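Skonis Audio Notes
Home Reviews Recording Mastering Archive Contact
Search this site Enter keywords Go

Review: Rerum Clean Edit 2 for vocal replacement and radio versions

Last updated: 2018-07-23

Clean Edit 2 is an editing program for making radio versions of finished songs. It finds words in a vocal, marks them, and lets the operator mute, reverse, or replace each one. Rerum sells it as a standalone program and as a plug-in. I tested the standalone version on three projects: a rap album with full stems, a single delivered as a stereo mix with a separate instrumental, and an older track for which only the stereo master survives.

Background

A label normally asks for at least two versions of any track with explicit lyrics. The clean version goes to radio and to some stores. In the past I made these by hand from the vocal stem, with the lyric sheet open beside the session. A dense rap verse takes most of an evening that way, and most of the time goes to finding edges of words. The cutting is quick once the edges are known.

Requests have also changed. Labels used to send a short list of swear words. They now send longer lists that include names, brands, and slurs, and the list is often revised after the first version is approved. A program that keeps each edit as a separate item is therefore useful even if its automatic detection is only fair.

Setup

Installation took a few minutes. The license is tied to one computer, and moving it means logging in to the Rerum site and releasing the first machine. The program reads WAV and AIFF at all the usual sample rates. It will not open a session file from any other editor, so stems have to be exported from a common start point.

The lyric sheet is pasted in as plain text. The program lines the text up against the vocal and draws a box around each word. The album's lyric sheets came to 2,883 words, and alignment ran while I was setting up monitoring. Ad-libs that are not on the sheet are skipped unless the "untexted" option is on. It is off by default, and I would change that.

Detection

On the dry lead vocal the boxes were close enough to use without moving them in most cases. Hard consonants were placed well. Words that begin with a vowel and follow another vowel were placed late, which leaves a small piece of the original word in front of the mute. The fix is to drag the left edge back and add a short fade.

Doubled vocals are weaker. The program treats each stem as its own performance and aligns it separately, so a lead and its double can end up with different boundaries for the same word. A "link stems" button copies the lead's boundaries to the others. It works when the doubles are tight. On the second verse of one song they were loose, and I went back to editing by hand.
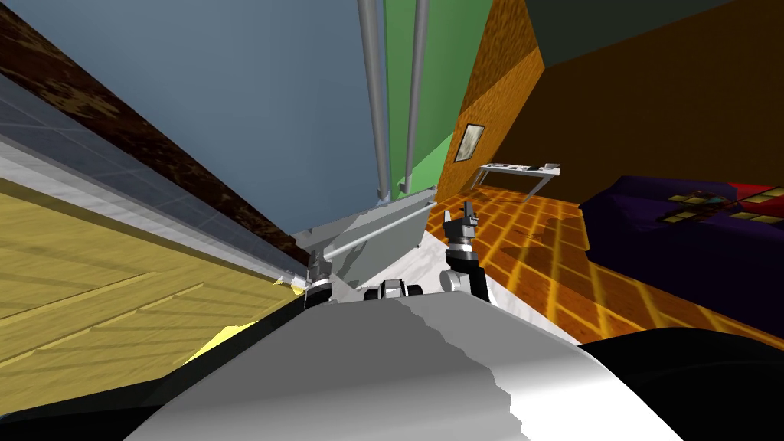 Replacement modes

Four modes are offered for each marked word.

Mute drops the level to silence with an adjustable fade at each end. The default fade is too short for a vocal with long reverb printed on it, and the tail stops dead. I raised it to 80 milliseconds and left it there for the rest of the album.

Reverse flips the word in place. The result is the familiar radio sound. Level matching is good, and there were no clicks at the joins.

Instrumental fill needs a separate instrumental file. It replaces the full mix with the instrumental for the length of the word. On the single, the instrumental had been mastered a little louder than the vocal version, and the fill stood out. There is a gain offset for this, but it is set once per project. A setting per edit would be better, as the difference was larger in the chorus.

Swap takes a word from elsewhere in the same vocal or from a new recording. It adjusts length and pitch to fit. Length changes sound natural when they are small. Pitch changes are harder to hide on sung lines. For spoken or rapped lines the results were acceptable after two or three tries.

Working without stems

The older track was the hardest test. With only a stereo master, Clean Edit 2 tries to lower the center of the image within the voice range. Snare and bass are damaged along with the voice. At moderate settings the word could still be understood. At high settings there was a hole in the mix. I ended up copying a bar of backing from the intro, which any editor can do. Buyers who work mainly from old masters should not expect much from this mode.

Revisions

Each edit is stored in a list with its word, time, mode, and status. The list can be sorted and exported as text. Ottilie Reisinger, who handles clearance at Hauser, asked for two lines to be changed after delivery, and both were done from the list without touching anything else. The export also gave her a document to attach to the release paperwork.

Search covers exact spelling only. Rap lyrics are spelled in several ways on one sheet, and I had to search for each spelling.

Stability and price

The program crashed once, while changing the audio device during playback. Autosave had kept everything up to the last edit. The project limit is 2,000 edits, which no song of mine has come near.

The price is $169 for the standalone version. Brurnlow Splice costs less and has a better fade editor, but it has no text alignment. For a studio that makes one clean version a month, Brurnlow is enough. For album work with stems and lyric sheets, I would pay for Clean Edit 2 and keep a general editor open for the doubles.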